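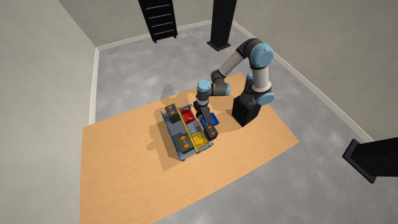
Wirkthorpe Racing Club, minutes 7/3/19

Present: Ursina Imhof (chair), Silvana Assunção, Ronaldo Moura, Hưng Tôn. Apologies: Janaína Bezerra.

April minutes agreed, one spelling fixed.

Summer meet. 136 entries so far, 9 races on the card. Race 4 short of runners, Ronaldo to call trainers again. Portela confirmed for the mile, Flutlow still doubtful (off foreleg, vet to look).

Track. Rail on far turn needs moving out 8 feet before the meet. Hưng has a quote, thinks its high. Get a second one.

Purse for the Flemell Stakes: Silvana asked for more, no money this year. Left as is.

Parking. 100 spaces on the lower field if it stays dry. Trailers use north gate only, same as last yaer.

Stall fees not discussed, Janaína has the figures. Next time.

Closed early, Ursina had to leave.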